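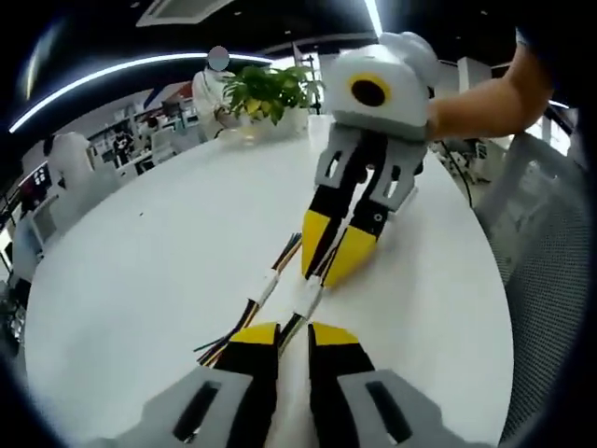 Stenham > Opinion > Workshop Practice

News Opinion Guides Contact

Loose wiring deserves a clear table. It is the view of this office that harnesses should be laid out in full before any connector is joined – a tangled bundle hides its faults. Our Casamov store holds 374 harnesses, and too many were coiled in haste.
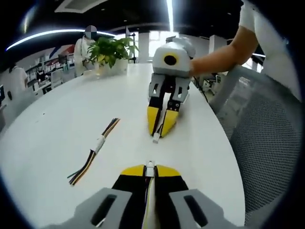 A wire harness on the white table, bound near the middle with a white band.

A plain, pale surface shows each colour well. We would ask every bench to keep one.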